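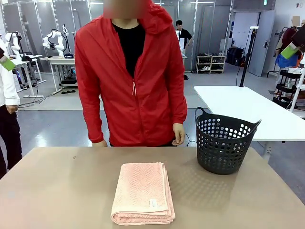

Textiles in Everyday Life
Week 3 handout: Why weave structure matters
Instructor: Uthai Jitpraphai

Last week we got as far as plain weave, over one and under one, all the way across. This week is twill, and I have been looking forward to it since February! Twill is where cloth starts to get interesting.

The basic idea

In a twill, the weft passes over and under groups of warp threads, and each row starts one thread over from the row before. That small sideways step is what makes the diagonal line. Grab the hem of your jeans and look closely. The ridges climb up to the right or up to the left, and weavers call these Z twill and S twill (the middle stroke of each letter leans the same way as the ridge, so you never have to memorize it).

We write twills as fractions. A 2/2 twill goes over two and under two. A 3/1 has the warp on top for three threads and below for one, so the warp color takes over the face of the cloth. Most denim is 3/1 or 2/1, with blue warp and white weft, and now you know why the inside of your jeans is paler than the outside.

Herringbone and zigzag

Reverse the direction of the diagonal every so often and you get a zigzag. If the lines meet at clean points, it is a pointed twill. If there is a little break at each turn, so the two sides don't quite line up, it is herringbone. People mix these up all the time, including people who sell fabric. Use your magnifier and look at the turn itself.

What changes when you change the weave

Fewer crossings mean the threads can slide and pack closer together. Twills drape better than plain weaves made from the same yarn, they crease less, and they can be woven heavier. The price is longer floats, which can snag. Very long floats are lovely to touch and hopeless on a work shirt.

Terry is a different animal, with an extra warp that forms the loops, and it gets its own session. Please hold your bath towel questions until then (I know you have them).

At the loom

We have 16 table looms set up in the Boonchu room, threaded in Stelby cotton. Weave a sample in plain weave, then 2/2 twill, then any pointed twill you like from the pattern sheet. Keep the beat even and measure the width of each section as you go. You should see the cloth draw in differently, and I want your numbers in your notebook.

Reading: Jernitcombe reader, chapter 2, up to the part on satin.

Samples and notes are due 30th September. Tape the samples in along one edge only so I can turn them over and look at the back!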